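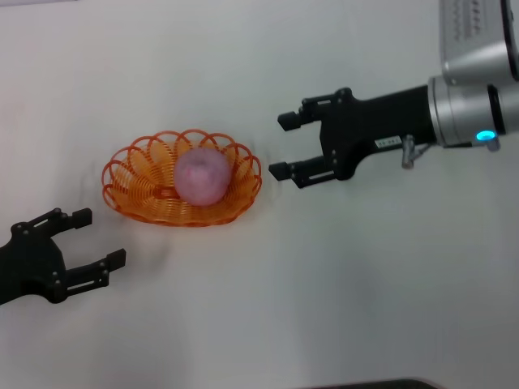

3.2 Storage trials in open containers

Weight loss in stored apples is driven mainly by water leaving through the skin, and the rate depends on the air moving past each fruit. Closed crates hold a layer of humid air near the surface. Open baskets do not, and household storage has received less attention than bulk storage for this reason.

Fruit was supplied by the Vondráček orchard at Zastusbridge and picked in a single pass. Each lot held 43 apples, sorted by hand to remove any with broken skin or a missing stem. Lots were kept for 12 weeks at 4 degrees C in the Kadevton cold store and then moved to room conditions, with the last transfer made in February. Apples were placed either in open baskets or in lidded boxes of similar volume, and were weighed at the same hour each morning on a bench scale.

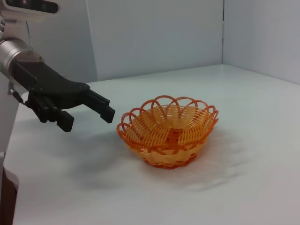
Figure 2. Open basket of the type discussed in Section 3.2, on a white tabletop.

Loss was expressed as a share of the weight at transfer. Fruit in open baskets lost weight faster than boxed fruit over the first days, after which the two curves ran close to parallel. The early gap is consistent with the removal of surface moisture left from cold storage -- an effect that would not be expected in fruit sold straight from the tree. Firmness followed the same order, but the spread within each lot was wide and the difference between containers was not significant.

Position within the basket also mattered. Apples resting on others lost less than those exposed on all sides, and contact points showed more bruising. Loading was therefore limited to a single layer in the second series, which used the Esel protocol for spacing. Results from that series are given in Section 4.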